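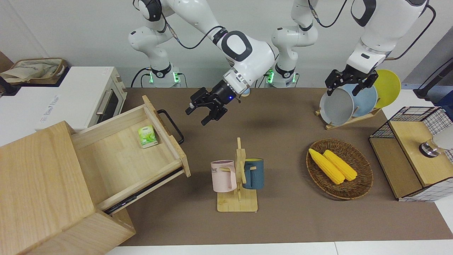
Kitchen scrap collection in Gernau will move to a sealed-container system in April, following a trial in which the town's waste department compared two methods of storing and collecting food waste from apartment buildings.

The trial covered 206 households in the Drirnidcombe district, all of them in buildings with a shared collection point. Single-family homes were excluded. Of the households enrolled, 145 received a sealed countertop container with a replaceable filter in the lid. The remainder kept the vented bin and paper liner already issued by the town.

Collected material was weighed at the curb and sampled for contamination at the Prekum composting site, where food waste from the town is processed. Contamination was defined as any plastic, glass, metal or coated paper larger than a coin. Compostable plastic bags were counted as contamination because the Prekum site does not run long enough at high temperature to break them down.

The department's report to the town council states that loads from the sealed-container group contained less contamination and more food waste per household. It attributes the difference mainly to the liner. Residents with vented bins often replaced the paper liner with an ordinary plastic bag once the paper softened. The sealed container is used without a liner and is emptied directly into the shared cart.

Moisture content was higher in the sealed group. The Prekum site corrected for this by adding shredded branches at the mixing stage, and the report recommends that the same adjustment be written into the site's operating procedure before the change takes effect. No increase in runoff was recorded on the curing pads during the trial, although the report notes that the trial period was drier than usual and that the measurement should be repeated.

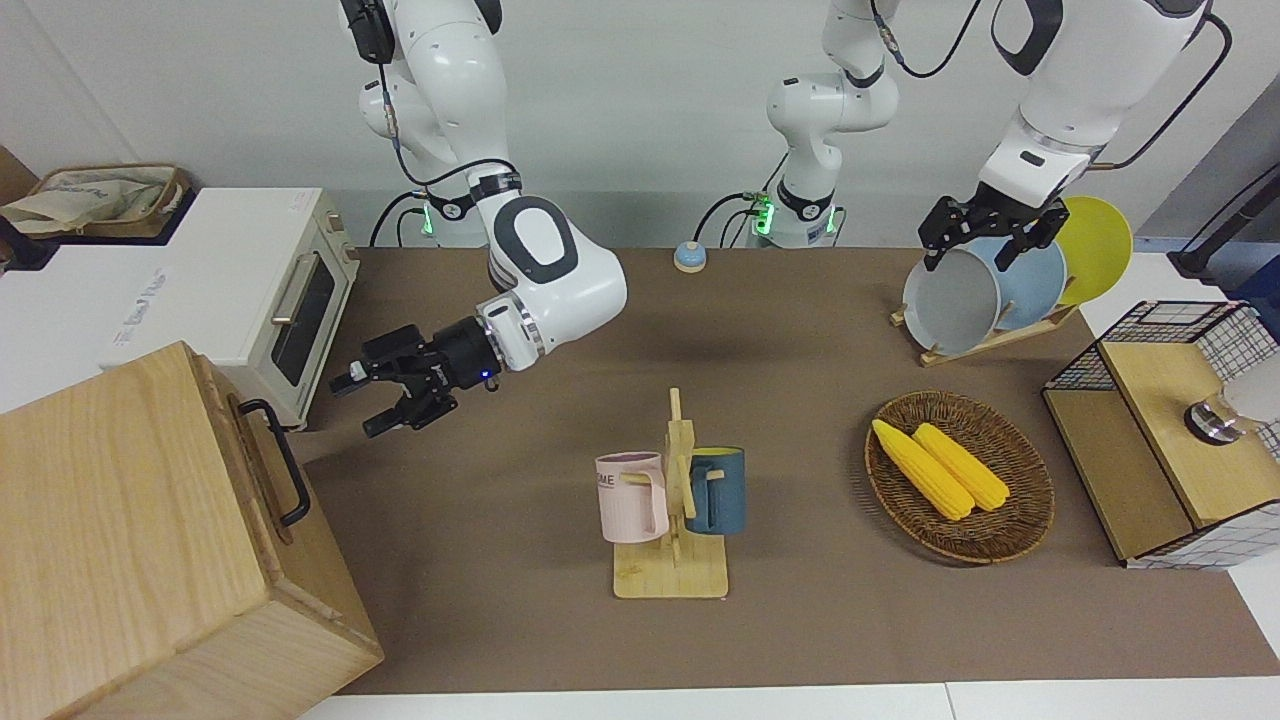 Collection schedule and costs

Under the new schedule, shared carts will be emptied twice a week in the warmer months and once a week for the rest of the year. Trucks will begin the Drirnidcombe route at 6 a.m. and finish before the school traffic period. Buildings on Adams Street will be served from the rear lane, where a section of curb has been lowered to allow the carts to be rolled out.

A replacement filter is expected to last 17 weeks under normal use. Filters will be supplied without charge during the first year. After that, building managers will be able to order them in bulk through the town's waste office, and the cost may be included in the existing service fee. The department has not set a price.

Cleaning requirements for the shared carts will also change. The current rule calls for a rinse with cold water after each collection. The revised rule calls for a wash at 55 degrees Celsius once a month, carried out by the collection contractor with a truck-mounted unit – residents will no longer be expected to clean the carts themselves. Wash water will be held in a tank on the truck and discharged at the treatment plant.

The report lists two unresolved issues. The first is storage space in smaller kitchens, where the sealed container takes up more of the counter than the bin it replaces.
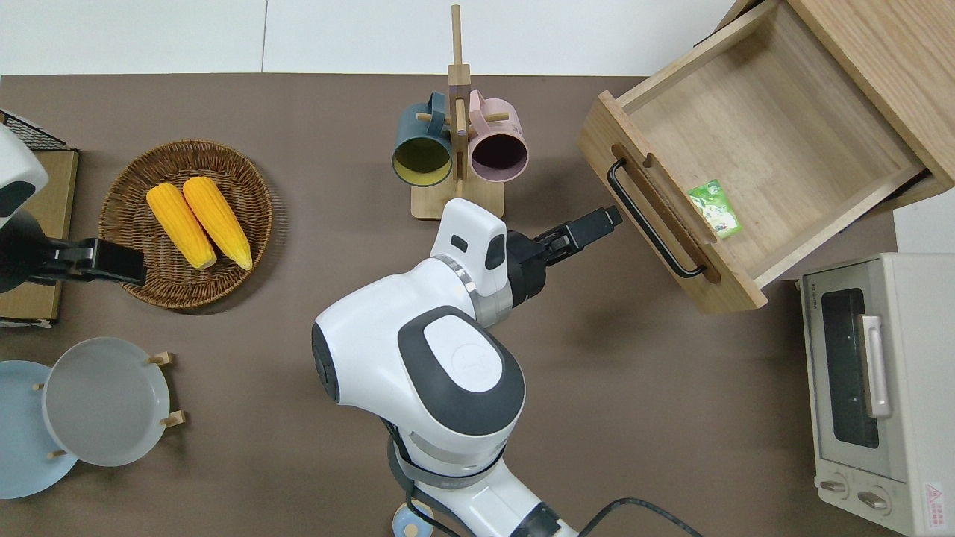
A version that hangs inside a cabinet door was tested briefly but was withdrawn after the hinges on several older cabinets worked loose. The department intends to test a lighter bracket before offering that version again.

The second issue is odor at the shared carts. Complaints fell during the trial in most buildings but rose in two, both of which have carts placed in direct sun. The report recommends moving those carts or fitting a simple shade cover.

Vented bins already in use can be kept until they wear out. Households that prefer the sealed container can request one from the waste office, with apartment buildings in Drirnidcombe to be supplied first and the rest of Gernau to follow as stock allows. Old bins can be returned at the Prekum site during regular drop-off hours.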